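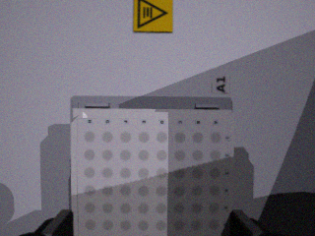

Private water supply testing: frequently asked questions

Questions about wells, boreholes and springs in the Istley area. If your water comes from the mains and you have a worry about it, contact your water company first.

Before you order

Do I need to have my water tested?

If only your own household drinks the water, you can usually decide for yourself, though we recommend testing once a year. If you let a property, run a bed and breakfast, sell food or drink made on the premises, or share the supply with neighbours, different rules may apply. Your council's environmental health team can tell you which ones. Ask them before you order from us, as they may want to take the samples themselves and may not accept yours.

My water looks and tastes fine. Is there any point?

Yes. Most of the things that make people ill have no taste, smell or colour. Lead doesn't either. Water that looks cloudy or slightly brown is sometimes quite safe, and clear water is sometimes unsafe.

Which test should I choose?

The basic test covers bacteria, nitrate, pH, hardness, iron and manganese. It costs £122 and suits most households that have tested before and had no problems.

The full test covers everything in the basic test plus lead, copper, arsenic, fluoride, ammonium, sodium, colour, cloudiness and a group of common pesticides. It costs £267. Choose this one for a new borehole, a house you have just bought, or a supply with no past results.

If you have a particular concern, such as a leaking oil tank or a septic tank uphill of the well, ring us before ordering. Neither test looks for heating oil and we would need to quote for it.

Can I test just for bacteria?

Not as a separate order. You can have bacteria alone as a repeat test if you have already had a basic or full test from us and that part came back as a fail.

We're buying a house on a spring. Can you test before we exchange?

Yes, with the seller's permission. We need this in writing and an email is fine. The report goes to whoever pays for it. We will not send a copy to the other side, or to either solicitor, unless the person who paid asks us to.

Ordering and bottles

How do I order?

Through the Imik customer account on this site, or by phone. Once you have paid, the bottles are posted to you with a cool bag, ice packs, a form and a sheet of instructions. Each kit holds two bottles for the basic test. The full kit has more and each is labelled with what it is for.

Do not swap the labels or the caps.

There is a white powder in one of the bottles. Should I rinse it out?

No. The powder removes any chlorine left in the water so that it doesn't go on killing bacteria after the sample is taken. If you rinse it out or spill it, tell us and we will send another bottle free of charge.

Can I use my own bottle?

No. A jam jar or drinks bottle is not sterile, however well you have washed it, and we have to throw the sample away.

How long do unused bottles keep?

Look for the date on the bottom of each one. If it has passed, bring the bottles back to the Istley counter and we will change them.

Taking the sample

Which tap should I use?

The kitchen cold tap, in nearly all cases. Take off any hose, filter or plastic spout first. Avoid mixer taps if you have a choice, and don't use an outside tap unless that is the water you want to know about.

If you have a UV lamp or filter system, the kitchen tap will tell you about the water after treatment. To find out what is coming into the house you need a second sample from before the unit, and that counts as a second test.

What are the steps?

Order matters here, so read them through once before you start.

Wash your hands. Clean the end of the tap with the wipe in the kit and leave it to dry in the air.

If you are having the full test, fill the bottle marked METALS FIRST before you run the tap at all, ideally first thing in the morning.

Run the cold water for a few minutes at a steady flow.

Fill the sterile bottle without touching the rim or the inside of the cap. Stop at the line. There should be a small gap of air at the top.

Fill whatever bottles are left, right to the brim.

Write the time and the name of the tap on the form. Put everything in the cool bag with the frozen ice packs and bring it to us the same day.

I forgot to freeze the ice packs. Can I use the sample anyway?

If you can get it to the laboratory within an hour or so, bring it in and tell the person at the counter. Otherwise, freeze the packs and take the sample another day. Please don't put bottles in the freezer.

Is it all right to sample after heavy rain?

It is, and for springs and shallow wells it can be a good time to do it. Bacteria are more likely to get in when surface water is running off the fields. Make a note of the rain on the form.

Can somebody come and take the sample for me?

Yes, within the Istley and Wistov postcodes. There is an extra charge and in October and November you may have to wait, as that is when most of the holiday lets have theirs done. You or another adult must be in.

Getting it to us

Where do I take it?

The laboratory counter in Istley, before 3 pm. The collection point at Pant is in the farm shop and the van leaves there at noon, so samples handed over after that will be refused. The Wistov collection point has closed and has not been replaced.

Can I post it?

Not if bacteria are being tested. The sample would be too old by the time it reached us. Metals bottles can be posted on their own.

Can I drop samples off the evening before?

No. There is a letterbox but it is for forms and payments only. Anything left on the step will be thrown away.

Results

How long will I wait?

Bacteria results are normally ready within a few working days. The plates have to be left to grow and we cannot hurry this. Metals and pesticides take longer. We send one report when everything is finished, unless something has failed that you need to know about at once, in which case we ring you.

What does the report show?

Each thing tested has its own line with your result, the limit and a pass or fail. There is a short note at the end in ordinary words. For E. coli and enterococci the limit is none at all, and any number above that is a fail.

"Coliforms present, E. coli absent" - what does that mean?

Coliforms are a large group of bacteria and many of them live in soil and on plants. Finding them without E. coli suggests that surface water or dirt is getting in somewhere, perhaps through a cracked cover or a poor seal round the pipe. It is still a fail. Check the well head and the tank lid, put right anything you find, and test again.

I've had a fail for E. coli. What should I do now?

Boil all water for drinking, cleaning teeth, preparing food and making ice. Bring it to a full boil and let it cool, covered. Or use bottled water. Tell anyone else on the same supply, including tenants and guests. Then look at your treatment. The most common causes we hear of are a UV lamp past its life and a filter that hasn't been changed.

Carry on boiling until a repeat test has passed.

Does boiling deal with nitrate or lead?

No. Boiling makes both slightly stronger, as some of the water goes off as steam. If your nitrate is over the limit, do not give the water to babies or use it to make up feeds. Use another source and speak to your health visitor or GP.

How soon should I test again after fitting a UV unit?

Leave it running normally for a week, then sample from the kitchen tap. The pipes between the unit and the tap should be disinfected when it is fitted. If they were not, you can get a fail from old bacteria in the pipework even though the lamp is doing its job.

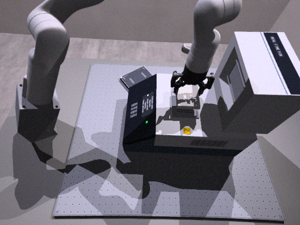 Elaheh Ghasemi asks whether a water softener makes any difference to the results. It does to some of them. A softener takes out hardness and adds sodium, so a sample from a softened tap will show low hardness and higher sodium than the supply itself. It has no useful effect on bacteria. If your kitchen has a separate unsoftened drinking tap, use that one and say so on the form.

Cheuk-hei Chu wants to know if two houses on one borehole can share a test. You can share the cost however you like, but the result only speaks for the tap it came from. Old lead pipe in one house won't show up in a sample from the other. For shared supplies we suggest a full test at one house and at least a metals bottle from the next.

Payment and records

Can I have a refund?

Yes, if the kit is unopened and comes back to us within its date. Once a sample has been booked in we can't refund it. If a bottle is broken or lost after you have handed it over, we repeat the test at no cost.

How long do you keep my results?

They stay in your Imik account until you close it. If you ordered by phone, we hold a paper copy and can post you another on request. We don't pass results to the council unless we are required to by law.

I've moved house. Can the account go to the new owners?

No, they need to open their own. You are welcome to download your old reports and leave them with the house papers.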